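How to Fold Towels So They Fit in a Basket

Posted by Elsie Haworth, 09/12/2021

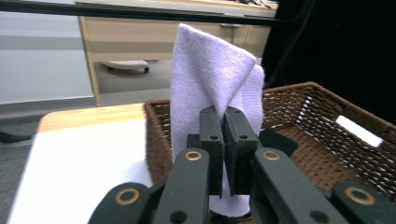 Quick one today because I'm between loads. A few of you asked how I get bath towels to sit in a wicker basket without the whole pile slumping over by the weekend. Same fold every time. Takes longer to read than to do.

What you need

Clean terry towels, all the way dry. A basket with straight sides. A flat spot to work on — bed, table, top of the dryer, whatever you have.

Mine are mostly 500 gsm, which folds fine. Thick hotel-style ones work too but you'll fit fewer in. Thin ones go floppy, so roll those (see the end).

Before you fold

Snap each towel hard, holding it by the two corners of a short end. Gets the loops standing up again. Check for a damp hem. The hem is always last to dry and one damp hem will make the whole basket smell. Ask me how I know.

The fold

1. Lay the towel flat, long side toward you. Smooth it with your forearm, faster than your hands.

2. Fold it in half the long way. Line up the hems, don't worry about the middle.

3. Bring one short end in, a third of the way. Then the other short end over the top of that.

4. Press down once. Not too hard or you flatten the pile.

5. Fold in half one more time. You should have a fat rectangle with one smooth rounded edge.

6. Stand it up on its raw edges, rounded edge on top. If it flops, the thirds were uneven. Open it up and redo step 3.

Loading the basket

Start at one short end and stand the towels up like files in a drawer. Rounded edge up, all facing the same way. Keep a hand behind the row untill it's full enough to hold itself up.

Don't cram. You want to be able to pull one out with two fingers and have the rest stay put. If the neighbors come up with it, take a towel out.

Wicker snags terry loops, so run your palm around the inside first. Any sharp ends, snip them or tuck them back in the weave. I lined my first basket with an old pillowcase and that works too, it just looks a bit sad. If a loop does get pulled, cut it level with small scissors. Never tug it.

Hand towels and washcloths

Hand towels — skip step 2, then carry on as normal. Washcloths get folded in quarters and go in the gap at the end of the row. Rolled thin towels can go there as well.

Small stuff

Skip fabric softener on towels, they get slick and slide around and don't dry you as well.

Put fresh ones in at the back and take from the front, otherwise the same two get used to death.

Bathroom with no window? Leave the lid off teh basket if it has one.

Next time: fitted sheets. Þórarinn Þórarinsdóttir left a comment with a way of doing them that I want to try first.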